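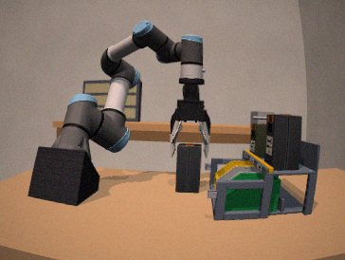 Light orange-brown table against a beige-gray wall.

4. Oiling and caring for your Grillen tabletop

Welcome to the fun part! Your table is built, it's standing level, and now you get to bring out the grain. Oiling a wooden top is one of the most satisfying jobs in this whole guide, and you don't need any experience to do it well.

What you need
The bottle of Rácz clear oil from the parts box
The gray sanding pad
Lint-free cotton cloths (old T-shirts are great)
Thin gloves
A metal can with a lid, half full of water

Before you start
Clear the top completely and open a window. The oil has a mild nutty smell that most people like, but it does hang around for an evening. If you're working in December or in an unheated garage, bring the bottle indoors the night before so the oil flows easily.

1. Rub the whole top lightly with the sanding pad, always along the grain. Let the pad glide and don't press.
2. Wipe off the dust with a slightly damp cloth and let the surface dry fully.
3. Shake the bottle, then pour a small puddle in the middle of the table. Start smaller than you think you should! This oil goes a long way.
4. Spread it outward in long strokes until the surface has an even, wet look. Watch the color wake up as you go.
5. Don't forget the edges and the end grain. End grain drinks a lot, so go over it again as soon as it looks dull.
6. Wait some 6 minutes, then wipe off everything that hasn't soaked in. Turn your cloth often.
7. Let the top dry overnight and repeat steps 3 to 6. Two coats are enough for a desk or hobby table. Kitchen tables are happier with one more.

CAUTION: Oily rags can heat up and catch fire on their own. Put used cloths in the water can right away and close the lid. Never leave them in a pile or drop them in the trash dry.

CAUTION: Do not speed up drying with a heat gun or hair dryer.

Note: If the surface feels sticky the next day, too much oil was left on it. Put a few drops of fresh oil on a cloth, rub the sticky area until it loosens, and wipe dry.

Everyday care
Wipe spills when you see them. A damp cloth and a drop of mild soap will handle nearly everything, including dried glue if you catch it early. Skip glass cleaner and scouring powder.

Small scratches are easy! Sand along the grain, oil the spot, and blend it outward with a dry cloth. Magdolna Tóth in our workshop also likes to rub a little extra oil into the corners, where sleeves and bags do the most wear.

For fitting the Stiltton leg extensions, go to section 5.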